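The Man Who Builds Stone Walls Without Mortar

218 shares
20 comments

Bautista Painemal does not like to talk before he has looked at the ground. When I met him at the bottom of a wet field in Trerkamura, he shook my hand, walked away from me, and spent a long time pushing his boot heel into the soil. Then he came back and said good morning.

He builds dry stone walls. His firm is called Umus, and it is a very small firm: himself, his partner Nélida Maldonado, and in the dry months one or two young people who want to learn. They use no cement at all. The stones hold each other by their weight and by the way they are placed, and a wall made in this manner can move a little with the frost and not break.

The job I came to see was a boundary wall of 171 feet for a sheep farmer, Felicidad Lagman. The old wall had fallen in three places, and a contractor had offered to replace it with concrete block in four days. Painemal asked for seven weeks. She took a long time to decide.

"The block was cheaper, I will not lie," she told me in her kitchen. "But I would have to look at it every day until I die."

Most of the work is sorting. The fallen stones are pulled out by hand and laid on the grass in rows, the biggest nearest to the trench. Maldonado does this part, and she is strict. A stone with a good flat face is kept for the outside. Small broken pieces go in buckets for the filling, which they call hearting. I put one piece in the wrong bucket and she took it out without a word.

Painemal learned from an older waller in Ulloa, Béla Vass, who paid him nothing in the first year except lunch. Vass had one rule, that a stone you have picked up must be used. You may turn it, but you may not put it down again. Painemal follows this rule still, and I saw him stand with the same stone against his chest for some minutes, looking very unhappy.

He has had other offers. A landscaping company in Plerkuvel wanted him to put thin stone over block walls for new houses, with regular pay and a van. He worked there one November and left. He says the people were kind and the van was excellent.

Now he is 40 and his knees are bad. He charges by the yard and not by the hour, so a slow day costs only him. I asked if he worries about the winter. He said yes, and went to look for a cover stone. 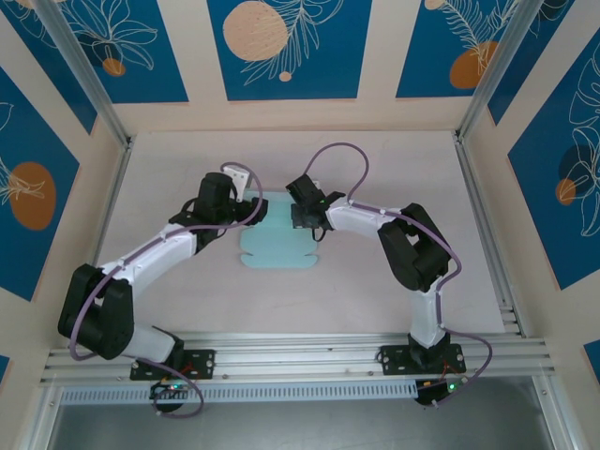
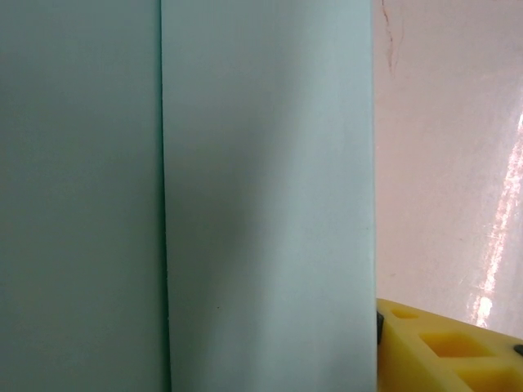

Top, two robot arms and a light-blue cloth; bottom, pale green panels side by side.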